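How to Read a Softball Tournament Bracket Without Trusting the Seeds

October 2024

16 shares
Comments (7)

Every spring the bracket comes out and people fill it in by taking the lower number in each pairing. I don't think much of that method. A seed tells you what a selection panel thought of a season on one particular evening. If you want a better guess about who gets through a weekend, it takes a pencil and half an hour.

Step 1. Work out the format first.

Check whether you're looking at double elimination or a best-of-three series. They are different animals. In double elimination a team that loses early can come back, but it has to play more games in less time, often two in one day. Coverage loves a comeback through the loser's side. Count how many extra innings of pitching that path demands before you pick one.

Step 2. Look at who pitched, and how much.

Pull the box scores for the last three weekends. Write down innings for each pitcher. Team ERA is close to useless here, as it mixes the ace with arms that won't see the circle in an elimination game. When I went through the Kaltcombe summer league in August, one club had the best team ERA in its group and had leaned on a single pitcher for nearly all of it. She threw 719 pitches over the tournament. Her club was out by Sunday afternoon.

Step 3. Throw out the blowouts.

Run totals get quoted a lot, and one 14-0 win can carry a whole weekend's figure. Cross off every game that ended early on the run rule, then add up what's left. Jugah looked like the strongest lineup in its half until I did this. Afterward it was about as good as Pamik, which had been seeded well below it.

Step 4. Be careful with home field.

Hosts do win a lot. Hosts are also usually the better team, so don't count the same advantage twice. Crowd size gets brought up as if it scores runs. The Kaltcombe final drew 3058, the semifinal 907, and the home side played worse in front of the bigger number. One case proves nothing, and I'd say the same to anyone who tells me the opposite story.

Step 5. Ignore the head-to-head record if it's old.

A win in February, with a different shortstop and a freshman still finding the zone, says very little. I use games from the last month only — and even then I want to know who started.

Step 6. Write your picks down before the first game.

Include a reason beside each one. The Funwood bracket sheet has a margin wide enough for this, or use any notebook. Go back to it when the weekend is over and see which reasons held up. Mine often don't.
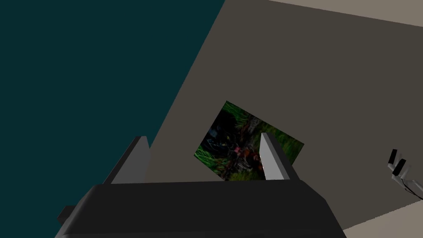

Simulated view: taupe surface with teal to the left.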